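管弦乐现场配乐放映会 开场前安全检查表（附逐项说明）
适用：Pramodton 音乐厅，《Elari》影片同步现场演奏
整理：舞台部
状态：第二场前更新，首场的意见已经并进来了

先说两句。首场过去之后我还有点没缓过来，片尾那段铜管一起来的时候，侧台站着的几个人全都不动了，对讲机里安静得很。电影配乐放到现场由真人来奏，真的跟在影院里听是两回事！也正因为这样，台上比普通音乐会挤得多：银幕、提词屏、节拍轨、谱灯、合唱台阶、打击乐的那一大堆东西，样样都要电、要线、要地方。这份表就是给接班的同事用的，勾完再签字，有疑问写在备注里，写多长都行，我都会看。

签字栏里请写全名，别只写一个姓，上次有两位同姓的，核对了半天。

一、舞台与升降台

1. 乐队台阶各级锁扣到位，逐级踩过
结果：合格
备注：木管那一级左侧锁扣首场前有轻微响动，已重新锁紧。请踩的时候走到最边上去踩，站在中间是试不出来的。

2. 台阶边缘白色胶带完整，暗场可辨
结果：合格，局部补贴
备注：暗场一定要真的暗下来看，工作灯开着的时候什么都看得见。合唱团入场是在片头字幕之前，那时台上只有谱灯，人又多，手里还拿着谱夹。补贴的地方在合唱台阶第三级，旧胶带翘角的请整条撕掉，别在上面再盖一层。

3. 低音提琴与大提琴尾柱防滑垫
结果：合格
备注：有几位老师自己带了垫子，请照样看一眼背面还有没有黏性。

4. 指挥台护栏及固定螺栓
结果：合格
备注：指挥台这次垫高了，为的是让指挥的视线能同时够到监视屏和最后一排打击乐。垫高之后晃动会放大，螺栓每场都要重新上一遍。首场中场休息时指挥特意跑过来说站着很稳，我听了高兴了一晚上。

5. 升降乐池已锁定，操作面板已断电上锁
结果：合格
备注：钥匙交舞台监督，不要放在面板旁边的小抽屉里。

二、银幕与悬吊

6. 银幕吊点、保险绳、卸扣
结果：合格
备注：吊点逐个看，保险绳要有余量，又不能垂到观众看得见的位置。银幕下沿离合唱团最后一排的头顶留得够，高个子的男低音请站起来试一次。这次男低音声部个个都高，试的时候笑成一片，可还是要试。

7. 投影光路无遮挡
结果：整改后合格
备注：首场彩排时竖琴的琴柱顶进了光路一点点，银幕右下角多了一小块影子。竖琴往外挪过之后就好了，地上的定位标记已经重贴，以新标记为准。旧标记清理干净了，如果还看到哪里有残留，麻烦顺手刮掉。

8. 悬吊话筒及线缆二次保护
结果：合格
备注：弦乐上方的主话筒用的是 Kingi 的吊架，锁紧旋钮方向跟我们平时用的那套相反，第一次上手的同事很容易拧松！请两个人一起做，一个拧，一个扶。

三、电气

9. 谱灯回路负载
结果：合格
备注：全场谱灯 62 盏，分在 6 个回路上。首场之前有人图方便，把提词屏的电源也插到了谱灯回路里，幸好彩排时查出来了。谱灯回路上只接谱灯，别的一律不接。如果哪位乐手临时要加灯，找灯光组，不要自己从旁边借插座。

10. 地面走线全部进线槽或压胶
结果：整改后合格
备注：圆号后面那一段线槽盖没有扣死，脚一碰就翘起来。已经换了一截新的。乐手入场通道上不允许有任何裸露线缆，哪怕只横过去一根。打击乐的老师在第三段要从定音鼓跑到管钟那边，时间非常紧，跑动路线上的地面请按最高标准来看。

11. 漏电保护试跳
结果：合格
备注：试跳之前先通知音响和投影。投影机重新启动需要时间，别在调试到一半的时候给人家来一下。

12. 配电柜前方通道清空
结果：不合格，当场整改
备注：柜前放了两只空的琴箱。空箱也不行，请统一送到后台左侧的乐器库。这一条几乎每场都要说，我也不嫌烦，大家也别嫌我烦。

四、声压与听力防护

13. 铜管前方隔音屏到位，稳固
结果：合格
备注：《Elari》的配乐里铜管分量特别重，追逐那一段连着好多页都是强奏，坐在正前方的巴松和中提琴最受罪。隔音屏的高度调过了，比平时的音乐会略低，为的是不挡监视屏。底座上的配重要压实。

14. 耳塞发放点
结果：合格
备注：发放点在两侧入场口，各放一盒，空了请补。合唱团也要发，别只想着乐队。

15. 节拍轨耳机音量限制
结果：合格
备注：节拍轨由 Trulemik 同步主机送出，每副耳机的上限都设好了，请不要为了“听清楚一点”把限制解除。听不清通常是耳机没戴好或者接头松了，先查这两样。首场有一位老师整场只戴一只耳朵，另一只听现场，他说这样和指挥最合拍，这完全可以，音量限制照旧。

16. 音响系统最大输出测试
结果：合格
备注：测试时台上台下都要清人。对白和音效是从影片里走的，乐队是现场的，两边一叠加，前排的声压会比单独测的时候高，所以一定要做一次合在一起的。

五、观众区与疏散

17. 疏散通道、出口指示灯
结果：合格
备注：全场座席 2000 个，次场票已售完。放映期间观众厅的灯压得比音乐会低，出口指示灯不允许遮挡，也不允许为了画面好看调暗。投影组提过一次，说左侧的指示灯对银幕有一点影响，答复不变。

18. 临时加座
结果：不适用
备注：不加座，谁来说都不加。

19. 轮椅席视线与通道
结果：合格
备注：轮椅席从原来的侧区换到了中区后部，看银幕舒服多了，通道也更宽。引座的同事请提前去走一遍新路线。

20. 中场休息广播与疏散广播切换
结果：合格
备注：切换测试安排在下午，要确认影片音轨能自动静音。疏散广播响的时候如果片子还在打仗，那可谁都听不清。

六、后台

21. 合唱团候场区通风与人数控制
结果：合格
备注：候场区人多，演出服又厚，请提前把门打开换气。饮水放在门外走廊，不要带进候场区，地上一湿就容易滑倒。

22. 乐器库堆放高度
结果：合格
备注：琴箱横放不叠，定音鼓的保护罩挂起来，别铺在地上。

23. 侧台工作灯与蓝光灯
结果：合格
备注：蓝光灯的角度向下压一点，首场时第二小提琴后排反映余光里有亮点。

24. 灭火器压力与位置
结果：合格
备注：侧台左右、配电间门口、投影间，按图核对。投影间那一只请确认门打开之后不会被门板挡住。

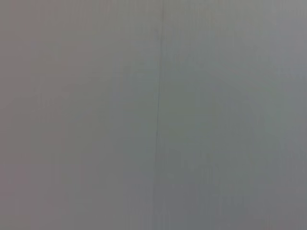
Sebastian Vasiliu 看完首场的记录后回复说，他对第 15 项有补充：节拍轨在第七段换拍子的地方有两小节预备拍，耳机断线的话，乐手会下意识抬头去找指挥，后排的人甚至会半站起来，那一瞬间站在台阶边上是有风险的。他建议合唱台阶后面加一道低护栏，顺便在打击乐那里多放一副备用耳机，插好，音量调好，伸手就能拿到。他还写，那一段音乐好听得要命，他自己在排练时都差点忘了看台阶。

这条补充非常好，两件事都采纳了！护栏下午就装，备用耳机由音响组负责，请见下面新增的两项。

25. 合唱台阶后方低护栏（新增）
结果：待查
备注：装好之后请逐段推一推，接缝处尤其要推。护栏不能高过最后一排的座面太多，否则会反光到银幕上，黑色哑光布已经备好。

26. 打击乐备用耳机（新增）
结果：待查
备注：开演前 7 分钟由音响组最后试听一次，试完把线头绕好挂在谱架侧面，不要搭在鼓面上。

遗留事项

提词屏支架有一条腿的橡胶脚磨损，能用，配件已经申请，到货就换。换之前每场都要检查支架是否水平。

竖琴旁边的地板有一块踩上去声音发空，工程部看过，结构没有问题，安静段落里踩到会响，所以竖琴换谱的时候请绕开。录音组对这一条特别在意，他们在首场录音里听到过一次，正好落在主题旋律最轻的那一句。

后台广播在女声更衣室里偏小，已经报修。修好之前，催场由合唱团团务当面通知，请不要只靠广播。

关于巡检时间，大家普遍觉得彩排前查一遍、开演前再查一遍比较从容。第二遍可以只查标了“整改”的项目，加上第 4、第 6、第 10 项。我自己会从头到尾再走一遍，反正乐队试音的时候在台上转一圈也是享受，尤其是圆号对着空场吹那个主题的时候！

要是在巡检时发现乐手已经把东西放在了不该放的地方，好好跟人家说，帮着一起搬。首场那天长笛首席的包就放在线槽上，一说就挪了，还主动替我们看住了后面一排。

检查人签字：
舞台监督签字：
音响组签字：
灯光组签字：
投影组签字：

签好的表交到侧台右边的文件夹里，电子版由我当晚录入。第三场的空白表会跟换场通知一起发出来。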